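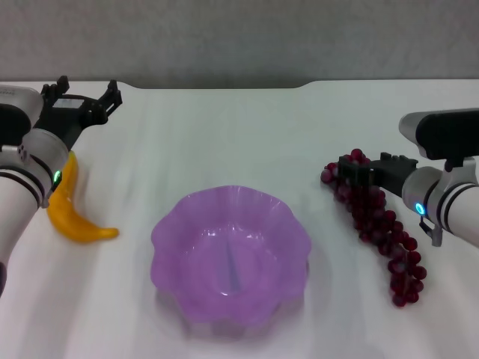

Abb. 4: Zweiarmiger Aufbau am weißen Tisch, rechter Greifer an den Trauben, linker frei. In der Mitte die lila Schale.

Kapitel 3: Planen und einkaufen, bevor etwas bestellt wird

Stand: 8. März 2020

Ich weiß, ihr wollt die Arme auspacken. Wollte ich auch. Bei unserem ersten Durkine-Platz habe ich aber erst bestellt und dann gemessen, und deshalb steht dieses Kapitel jetzt vor der Montage. Plant einen Nachmittag dafür ein und nehmt jemanden dazu, der eure Bestellungen freigibt (bei uns ist das Sabina Sokol, und sie stellt die unangenehmen Fragen lieber vorher als hinterher).

3.1 Aufgabe festlegen

1. Schreibt in einem Satz auf, was der Platz können soll. Bei uns hieß der Satz: »Obst vom Tisch nehmen und in eine Schale legen, mit beiden Armen.« Mehr stand da nicht, und mehr braucht ihr an dieser Stelle auch nicht.

2. Legt die Teile, die gegriffen werden sollen, wirklich auf einen Tisch. Eine Spielzeugbanane und ein Bund Trauben verlangen vom Greifer ganz verschiedene Dinge! Die Banane ist ein einziges gebogenes Stück, die Trauben hängen oben dicht zusammen und laufen nach unten lang aus.

3. Entscheidet jetzt, ob ihr einen oder zwei Arme braucht. Der zweite Arm kostet euch neben dem Kaufpreis auch Stellfläche, einen zweiten Greifer und Zeit beim Einrichten.

Hinweis: Wer unsicher ist, plant die Befestigung für zwei Arme und kauft erst einmal einen. Das haben wir beim Platz in der Halle von Swanepoel so gemacht und würden es wieder tun.

3.2 Tisch und Stellfläche

4. Messt den Raum aus, bevor ihr den Tisch aussucht. Wir rechnen mit 134 cm freier Breite je Platz und halten dahinter 12 cm bis zur Wand frei, damit man noch an die Kabel kommt.

5. Nehmt eine helle, matte Platte. Ich hatte zuerst eine glänzende im Angebot von Flevton angekreuzt und bin froh, dass Sabina nachgefragt hat — Spiegelungen auf der Platte machen der Kamera nur Ärger.

6. Lasst vor den Greifteilen ordentlich Fläche frei. Auf Abb. 4 wirkt das fast verschwenderisch, aber auf diesem Stück legt man beim Umbau alles ab, und es ist immer schneller voll, als man denkt.

Achtung: Tisch und Armbefestigung getrennt bestellen heißt auch: zwei Liefertermine. Lasst euch beide schriftlich geben. Unsere Befestigung kam im September, der Tisch stand da schon ewig herum.

3.3 Greifer und Kleinteile

7. Wählt die Greifer nach dem schwierigsten Teil aus eurer Liste. Zweifingergreifer mit gezahnten Spitzen wie auf dem Bild reichen für unsere Aufgabe, für glatte, flache Teile würde ich vorher eine Leihprobe vereinbaren.

8. Setzt 400 Euro für Kleinteile an. Das klingt nach viel, und dann kommen Kabelhalter, Schrauben, Ersatzfinger und noch ein Netzteil dazu, und weg ist es.

9. Für Übungsteile genügen 100 Euro locker. Schalen, Spielzeugobst, was ihr eben braucht. Kauft aber alles doppelt (ich suche heute noch nach einer Schale mit demselben gewellten Rand).

3.4 Angebote vergleichen

10. Holt mindestens zwei Angebote mit gleicher Stückliste ein. Wir fragen bei Sarkelari und Flevton an und schicken beiden dieselbe Tabelle, sonst vergleicht man am Ende einen Arm mit Greifer gegen einen Arm ohne.

11. Prüft, ob Einweisung, Versand und Software-Updates enthalten sind. Steht nichts dazu im Angebot, dann fragt nach und lasst es ergänzen.

12. Schlagt eine Reserve auf und führt sie als eigene Zeile. Versteckt sie bitte nicht in den Kleinteilen, das fällt bei der Freigabe sowieso auf.

Achtung: Unterschreibt keinen Wartungsvertrag, bevor der Standort feststeht. Ein Umzug des Platzes kann eine neue Abnahme nötig machen, und die zahlt ihr womöglich extra.

Wenn alle Zeilen ausgefüllt sind, geht es mit Kapitel 4 weiter (Lieferung annehmen und Kartons prüfen). Die leere Stückliste liegt im Anhang B.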